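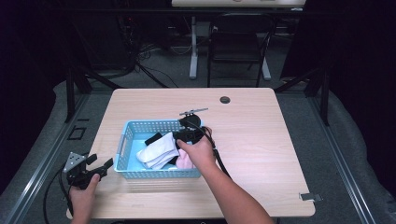
Figure 1: Sorting the blue basket with a gripper in each hand.

Two Hands Are Harder Than One: our term with the Flatadik hand-held gripper kit
Project report, Mercedes Bedoya and Zachary Desjardins
December 13, 2025

I'm writing most of this because Zachary did the spreadsheets and we agreed that was a fair swap. Where it says "I" it's me, Mercedes, and where it says "we" we both agree (mostly!).

What we set out to do

Our department was thinking of buying the Flatadik kit for the second-year module, and we were asked to use it for a term and say whether it's worth the money. It's a pair of grippers that you hold, one in each hand, with cables going back to a recorder. You do a job with them, the recorder keeps the movements, and the Gurnen software turns them into something a robot arm can learn from. The kit comes in at 1975 pounds with the software licence for a year, so it isn't pocket money, but it's a lot less than a pair of arms.

We picked laundry as our task. Cloth is horrible for robots as it never sits the same way twice, and I liked the idea of testing the kit on something that would annoy it. You work over a small plastic basket with a few bits of cloth in it, take each piece out and lay it on the table. Sounds like nothing, doesn't it?

Getting started

Set-up took us an afternoon in August, and most of that went on the software. The printed guide skips a step where you have to pair the left gripper before the right one, and if you do it the other way round Gurnen simply shows you a blank window and lets you wonder. I emailed the supplier, Leclerc, and got a proper reply the next morning with the missing page attached, so full marks there.

After that it was quick. Zachary had never touched anything like it and was picking up cloth within 16 minutes, which he would like recorded.

How it feels to use

The grip is comfy and the jaws close smoothly. For the first few goes I kept turning my wrist as though I still had fingers, and the jaws would come at the cloth flat and push it away. What works is going straight down into the basket, pinching a fold and lifting slowly. Small things are the worst. Anything little that has tucked itself up against the basket wall takes a lot of fiddling, and I lost my temper with one pink item more than once.

Using both hands was the bit I found really interesting. My left hand kept floating about doing nothing while the right did all the work, and when we looked at the recordings that's exactly what we saw. We started making a rule that the left had to hold the basket or take the cloth over halfway, and the recordings got much more useful (and my right arm ached less).

The cables are my main moan. They're a decent length but they hang down and you do feel the pull when you reach across. Zachary is left-handed and minded it more than I did.

What we recorded

We kept 35 good recordings out of a larger pile. The rest went in the bin, usually when cloth got dropped off the table or one of us forgot to press stop. Exporting them to Cloltelar, the training package our department already has, worked first time, though the file names are a long string of letters and you have to rename them all by hand.

Would we buy it?

Yes, I would, for a class of pairs sharing it. Zachary says yes if Leclerc fixes the guide and offers a lighter cable. We'd both like a soft cover for the jaws too, as thin cloth tends to slip. Next term we want to try folding, and he has already bagged the first turn.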